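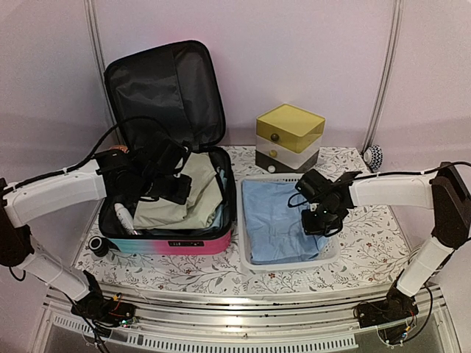
Suitcase and basket on one of our packing tables.

Packing and Folding Assistant (part-time), Costovel

Costovel prepares luggage for people who travel often and have no time to pack. The customer sends us a list, we collect the clothes, and we return a suitcase that is ready to go. We are looking for two persons to join our packing room in Bedora from September.

What you will do
You take the clean clothes from the basket, fold them and place them in the suitcase in the order of the list. Big and soft garments go first in the lower shell. Small things go at the sides or in the mesh compartment of the lid, and the zipper must be closed before the suitcase leaves the table. Many customers have a suitcase with a combination lock. The code is written on the order sheet, and we ask you to keep it private and never change it.
When the packing is done, you write a short note for the customer about where each thing is. Unpacking and sorting after the trip is also part of the job.

What we ask from you
You like to fold, and you can do it in the same way many times. You can stand for some hours and read a list in English. Experience in a laundry, a hotel or a clothing store is welcome but it is not necessary. Begoña Cuesta, who leads the room, will teach you our folds during your first 2 weeks, and these weeks are paid as normal work.

What we offer
A contract until the end of March, with possibility to continue. Shifts are in the morning or in the afternoon, and you may tell us which one you prefer. Lunch is available at a reduced price in the Pikivia canteen next door. We pay the bus ticket if you live outside Bedora.

How to apply
Please send a short letter and your phone number to Chathurika Akanda, Costovel, 63 Pacheco Street, Bedora. A photo of yourself is not needed. Write the job number 2069 on the letter. The last day to apply is Sunday, August 23, 2026. We invite the selected persons to a trial hour, where you will pack one suitcase from a list together with Begoña. We answer to all letters, also when the answer is no.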